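Site Visit Report: Skirnlow Handling Lab open day, Viltbridge
Intro to Automation, Unit 5 project
Submitted by: Group 5

1. Why we went

Our project is on whether a two-armed robot could do the returns desk job at a sporting goods store. Returns desk meaning: stuff comes back, somebody checks it, puts it back in its case or box, sends it to the shelf or the scrap bin. We picked Skirnlow because they run an open day in August and it was the only one we could get to by bus. Also free.

Plan was to watch, take notes, ask the staff questions, and then compare with the paper we read in week two. The comparison part is short, sorry, see section 6.

2. Getting there and the setup

Arrived just after 9 a.m., sign in, safety talk, name stickers. Visitors stand behind a tape line. You can ask anything but you can't lean over the table while the arms are powered. One of us got told off for this.

The demo station is two arms, one each side of a white table. Each has a two-finger gripper and there are cameras on the robot so it gets a wide view plus close views from near the gripper. We had assumed it would be one camera on the ceiling. Changed our diagram on the bus home.

According to the handout the station had logged 1,358 handling attempts before the open day. An attempt is one object, one task, start to finish. The handout did not say how many of those worked. We asked and were told the success rates are in a report that isn't out yet.

3. Helmet

Helmets were the thing we most wanted to see. They're a big part of returns (our guess, no source) and they're a bad shape for a two-finger gripper. Round on the outside, hollow on the inside, no handle, padding that moves around. The staff explained there are basically two choices, pinch the rim or go in through the opening and use the inside. Pinching the rim needs the shell edge to be thin enough for the fingers. Going inside means the fingers are right up against the shell and the camera by the gripper loses most of its view, because the helmet is blocking it.

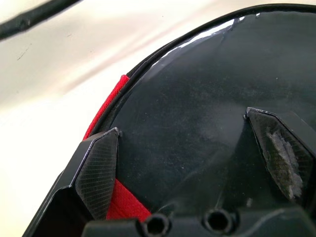 Rezende objected that the view problem is overrated, because you can feel a shell through motor current long before you need to see it, and people feel around inside bags all day without looking. What matters is the lining. If a finger catches the padding you've damaged a product somebody was going to resell.

We put both opinions in because our group split on it. Two of us think the blocked view is the main limit. The rest think lining damage is worse since a store actually loses money on that. We didn't settle it. Would need a test where you do the same grasp with the camera on and off, and then inspect the padding afterward.

Other notes from the helmet part, from our notebook:

Fingertips have a crosshatch texture for grip. The pads are a wear part, you swap them. Handout gives 1,000 attempts as the planned change interval. Pad wear shows as a pale fuzzy patch, and one of the pads had one.

Straps. We asked about chin straps and got a long answer. Short version, straps are harder than the helmet. They hang down and never land in the same place twice.

Gripper force was not given to us. We asked twice. So the force calculation in our appendix uses the number from the textbook, not Skirnlow's number, please dont mark us down for that.

4. Paddle and case

Second demo was table tennis. This was closer to our project than we expected, because putting an item back in its own case is exactly what a returns desk does all day.

We broke the job into steps ourselves, the lab didn't give us this list:

find the paddle and the case
get the case open and flat
grip the paddle by the handle end
line the blade up with the paddle shape of the case
lower it in
fold the case over and close it
deal with the strap

We think the line-up step needs the most vision and the closing step needs both arms. One arm would hold the case still and the other would fold. With a single arm the case would probably just slide across the table. We tried it at home with one hand each, and it does slide. 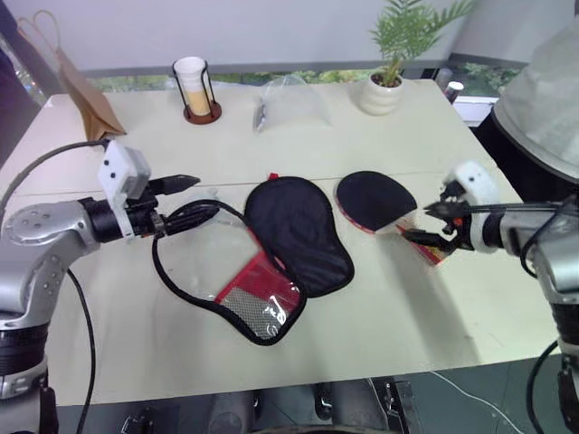

Holding at the handle end is the sensible choice for us because it keeps the fingers off the rubber. Rubber is the expensive part and a customer will notice a dent in it. The downside is leverage. The blade is the wide end, so if the grip is a little off the blade tips and the error is bigger out there than it is at the fingers. We worked this out in the appendix with a simple lever drawing.

Soft cases are also a pain for planning. A box has the same shape every time. A padded case bends and the two halves don't lie the same way each time it's opened. So you can't program one fixed path, the robot has to look again every time.

5. Cost part (rough)

The rubric wants a cost section so. We did not get a price for the station, Skirnlow doesn't sell it. The only figure we got was from the Dravudton supplier catalog on the handout table, which lists a set of replacement fingertips at 435 dollars. If pads are changed every 1,000 attempts that works out to 43.5 cents per item just for fingertips. More than we thought! For a cheap paddle that is a real chunk of whatever the store makes reselling it. For a helmet it matters less.

This leaves out the arms, power, the person watching it, and repairs. So the real number is higher, we just can't say by how much.

6. Compared to the paper

The paper used rigid blocks and one arm. Results there looked really clean. After the visit we trust them less for our use, since almost nothing at a returns desk is a rigid block. The paper also had no cables or straps or bags anywhere. We'd still cite it for the grip geometry, that part held up.

7. What we'd do different

Write questions before the visit not on the bus. Bring a stopwatch, we have no cycle times at all and that hurts section 5. Ask for the success rates in writing ahead of time. Stay for the afternoon session, we left at noon and the afternoon had the talk on soft goods.

Next step is the card-and-string mockup of the case, due with the final draft. Appendix A is the lever drawing, Appendix B is the notebook pages (page 5 is upside down in the scan, will fix).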